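**Review: Vilent tabletop arm, open day at Janville**

The Warkevside workshop opened its doors in March to show the Vilent arm at ordinary bench work. Our visit lasted 27 minutes. Setup was brief, and the controls were plain enough for a first-time user. The motor noise was higher than we would accept in a classroom — a matter the maker should address. Grid paper for the bench is sold separately, in packs of 400 sheets.
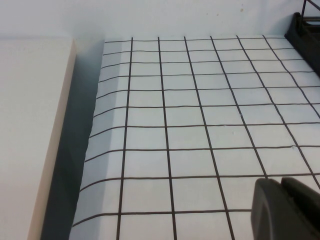
Hodžić disagreed about the noise, and would rate the arm 4 out of 5 for school use.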